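Skallotlow 洗衣房示教数据说明(README)

先说一句,这份说明是我一个人写的,口气比较随便,大家凑合看。想直接下数据的可以跳到后面“目录怎么放”那一段,不过采集方式那部分我还是建议扫一眼,里面有几个坑会直接影响训练。

这是什么

Skallotlow 是我们在 Juvcombe 项目下面攒的一套家务示教数据,只管一件事:把筐里的衣服放进滚筒洗衣机。没有叠衣服,没有晾衣服,也不包括倒洗衣液(倒洗衣液我试过,太惨了,以后再说)。一共 3266 条示教,其中大部分是遥操作录的,另外有 330 条是手把手拖着机械臂录的,我们内部叫“拖动示教”。两种都放在同一个包里,用 mode 字段区分,teleop 是遥操作,kines 是拖动。

为什么单挑放衣服这么一个动作?说白了就是它看着简单,做起来特别烦。衣服是软的,每次堆的样子都不一样;滚筒口是圆的,里面又深,夹爪伸进去以后腕部很容易蹭到门封圈。我最早以为两个星期能录完,结果从三月一直录到九月。中间有一阵子看见红色衣服就头疼。

怎么录的

遥操作用的是我们自己拼的一套主从设备,名字叫 Plerkton,主手是缩小版的连杆,操作员握着它动,从臂就跟着动。夹爪开合用食指扳机控制,行程是连续的,所以 gripper 这一列是 0 到 1 之间的小数,别当成开关量来用!我见过有人一上来就四舍五入,然后跑来问我为什么策略老是抓两层布掉一层。

操作员能看到的只有腕部画面,不给第三人称视角。这一点是故意的:如果人录的时候偷看了旁边的机位,模型训练时却只有腕部图像,那它学的就是一件自己看不见的事。刚开始大家都很不习惯,老想扭头去看实物,后来我干脆在操作台和洗衣机之间拉了块帘子。

拖动示教就简单粗暴了,机械臂开到重力补偿模式,人直接抓着小臂后段带着走。好处是动作顺,尤其是进筒口那一下,手感一碰就知道歪没歪。坏处是人的手和袖子时不时会进画面,还有就是关节力矩那几列基本没有参考价值,里面混着人的力。要用力矩做输入的话,请把 kines 全部滤掉。

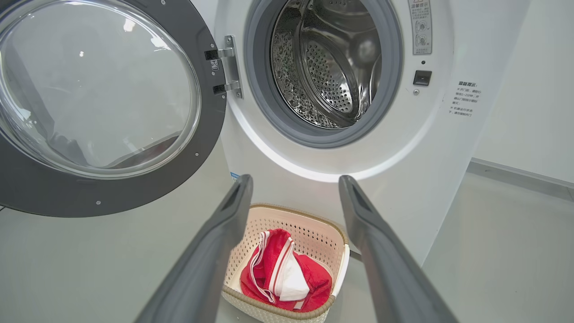
每条示教从夹爪张开、停在筐上方开始算,到夹爪退出筒口、重新张开为止。中间我标了四个阶段:approach 是往下找衣服,grasp 是抓住并提起来,insert 是抬到筒口再送进去,release 是松开退出来。阶段标签是人工打的,边界大概会差几帧,尤其 grasp 和 insert 之间,有的操作员习惯一边提一边就往前送了,根本没有一个干净的分界点。我尽量统一成“衣服最低处离开筐沿”的那一帧,但衣服拖得长的时候,画面里不一定看得见筐沿,只能凭感觉。

洗衣机的门在开始录制之前就是打开的,开门和关门都不在任务里。之前有人写信问能不能补一批开门的,我心里是想做的,门把手那一下的力度很有意思,但目前这台从臂的腕部转角不太够,硬做会撞限位。等换了新腕再看吧。

筐的位置每录 100 条左右挪一次……说错了,原来的计划是这样,后来改成每换一个操作员就挪一次,所以不同批次里筐的位置变化并不均匀。batch 字段里能查到是哪一批。筐也会稍微转个角度,但始终摆在机器前面的地上,没有放过凳子或者台面。如果你的场景里衣服是放在高处的,这套数据大概帮不上太多忙,至少 approach 阶段要重新录。

目录怎么放

解压以后最外层是 episodes、meta 和 tools 三个文件夹。episodes 下面每条示教一个子文件夹,编号从 000000 开始,里面有一个视频文件、一个状态表和一个小的 json。meta 里放批次表、阶段标签表,还有一份我手写的问题清单。tools 里是读取脚本和一个很丑的可视化界面,能用,别嫌弃。

状态表里的列依次是时间戳、六个关节角、六个关节力矩、夹爪开合、末端位姿。时间戳单位是秒,从每条示教的第一帧开始算零。末端位姿是相对于机械臂底座的,前三个是位置,单位米,后四个是四元数,顺序是 x、y、z、w。这个顺序我再强调一遍,w 在最后!旧版的读取脚本里写反过一次,如果你手上还有第一版的 tools,请直接删掉。

json 里有 mode、batch、operator、success 和 note。operator 只有编号,没有姓名。success 为真的意思是抓起来的那件衣服整件进了滚筒,袖子或者裤腿搭在门口的算失败。note 是操作员随手写的话,什么都有,“抓了两件”“手抖”“想吃饭了”,我一条都没删,觉得挺有用的(至少前两种有用)。

图像处理

训练的时候我们把画面缩到 384 乘 384,原始分辨率的视频也在包里,随便你怎么裁。不过有个建议:不要只裁画面中间那一块。两根手指是从画面下方伸进来的,裁得太狠手指尖就没了,模型会不知道自己的夹爪在哪儿。我们 Qudah 那个基线模型第一次训练就栽在这上头,夹爪开合完全是乱的,查了三天才发现是预处理里有一行中心裁剪。

另外滚筒内壁是不锈钢的,反光很厉害。白天和晚上录出来的亮斑位置差很多,颜色抖动这类增强可以放心开,随机擦除也行。左右翻转请不要开,门朝哪边开是有意义的,翻过去以后动作标签也得跟着翻,而机械臂的关节又不是左右对称的,这么弄下去没完没了。

失败的怎么办

失败的示教我都留着。我自己的用法是:模仿学习只拿 success 为真的,失败的拿去训一个判断做没做成的小分类器。还有一类比较特别,就是第一次没抓住、第二次抓住了的,这种最后 success 是真,但中间有一段空抓。一开始我想把它们全剪掉,后来发现留着反而好,策略抓空以后会自己再试一次,剪掉的版本抓空了也照样往筒口走,一本正经地送一团空气进去,看得我哭笑不得。要是你确实不想要,note 里搜“重抓”就能挑出来,可能会漏几条,有的操作员懒得写。

已知的问题

早期有几批视频和状态表对不齐,状态会比画面早一点点。批次表里 sync 那一列写着 poor 的就是,读取脚本默认会跳过它们,想用的话把 skip_poor 改成 False,自己做对齐。

扳机有一段时间接触不良,夹爪曲线上会冒出很尖的毛刺,持续一两帧又回去。我没有平滑原始数据,tools 里有个 despike 函数,加载以后调一下就好。

衣服的种类偏少。外套、裤子、T 恤居多,袜子和内衣这种小件几乎没有,床单被套一件都没有。大件我试过,单臂根本搞不定,提起来的时候还有一半在筐里,送进去的时候又从门口滑出来。所以别指望这套数据训出来的东西能塞被套。

洗衣机从头到尾只有一台。换一台门径不一样、门轴在另一边的,能不能迁移过去我没有把握。我们拿隔壁一台门口更小的试过几次,approach 和 grasp 都还行,insert 就经常顶在封圈上。如果有谁在自己的机器上补录了,非常欢迎发给我,格式跟 episodes 里的一样就行,阶段标签不打也没关系,我来打。

给想自己录的人

录之前先练,别一坐下来就按录制键。我的经验是新操作员前面那一批基本都不能用,动作一顿一顿的,模型学得可像了,也跟着一顿一顿的。练到不用想手怎么动的时候再开始。

送进筒口之前先把腕部摆正,再往里走,不要边转边进。还有,松手以后别急着往后抽,先把手指完全张开,等衣服落下去。扣子和拉链特别容易勾在指尖上,一抽就把刚放进去的衣服又带出来了。

累了就停。下午四点以后录的成功率明显往下掉,我翻 note 翻出来的规律,那个时间段写“手抖”的特别多。

使用和联系

做研究、上课、自己玩都可以随便用,发文章的话提一下 Skallotlow 这个名字就行。要拿去做产品的请先写信说一声,邮箱在 meta 文件夹的联系方式文件里。发现标签打错了也请告诉我,写清楚示教编号和大概第几秒,我攒一批改一次,改动都会记在 meta 的更新记录里。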